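Getting Dried-On Candle Wax Off a Work Surface
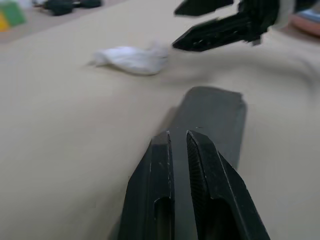

Busy hour at the work surface.

I spill wax every single December, and I used to go at it with a knife (bad idea, ask my old Kramer table!). Now I lay a bag of ice on the drip for 15 minutes, then push it off with an old store card held nearly flat. Go slow at the edges. Any greasy film left behind gets a dab of dish soap on a warm cloth, then a dry one right after. Teun Groen wrote in to say he uses a plastic dough scraper, and I've tried it twice now – works great on the big puddles!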